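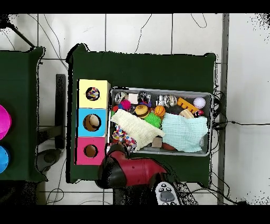
ALTEDLEY - Members of the Plundeck shared workshop have a red and black robot arm running over a cloth-covered table, where it is being set up to sort small objects out of a metal tray and into stacked boxes with round openings.

The build was begun in March by Rafferty Halvorsen, who wrote the control software at home and moved the work to Plundeck when the second table no longer fit in the garage. The software, called Wiriya, runs on a used desktop computer. Parts other than the arm have cost $569 to date, most of it for cable, power supplies and a replacement mounting plate.

The boxes are plain cubes in pale yellow, light blue and pink, stacked one on another. The holes face the same way, so the gripper has to approach from the side and release at the opening. Halvorsen said the side approach is the slowest part of the cycle and accounts for most of the stops.
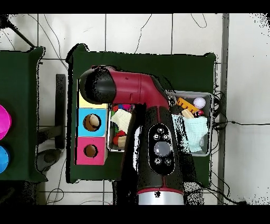

Turkley, replying on the workshop's message board, wrote that the software should plan the wrist angle before the arm leaves the tray, and that correcting it in front of the box wastes travel and puts load on the last joint. Halvorsen has since added a fixed waypoint ahead of each opening, with the wrist angle set there.

Soft goods remain the main fault. A folded cloth changes outline each time it is touched, and Wiriya stores one grip point per object. In the last logged session the arm made 62 attempts on mixed items. Balls and blocks were handled at the default grip force. Cloth was tried at a lower closing speed, and 30 of the attempts were logged as cloth picks, with the result of each entered by hand.

The present version of Wiriya takes 305 milliseconds to choose a grip point. Halvorsen wants that figure lower before adding a check for items lying under other items, a case the software does not yet treat separately.
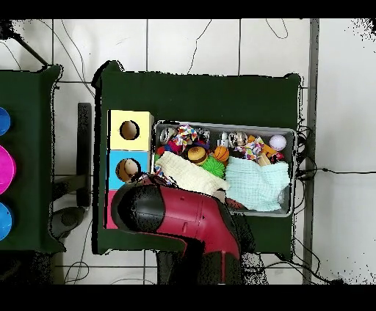 The arm at the stacked boxes, with the tray of toys and towels alongside.

Work planned next includes a stiffer mount and a cable guide along the table edge. The code will be posted to the Plundeck members' page once the settings file has been cleaned up. The workshop is open to members until 9 p.m.; builders who want to use the tables should check the sign-up sheet first.

Related items
Plundeck replaces dust filter on band saw
Homemade plotter draws street map of Altedley
Used power supplies: what to test before buying
Workshop adds evening soldering hours

Contact the news desk | Copyright Altedley Workshop News | Back to top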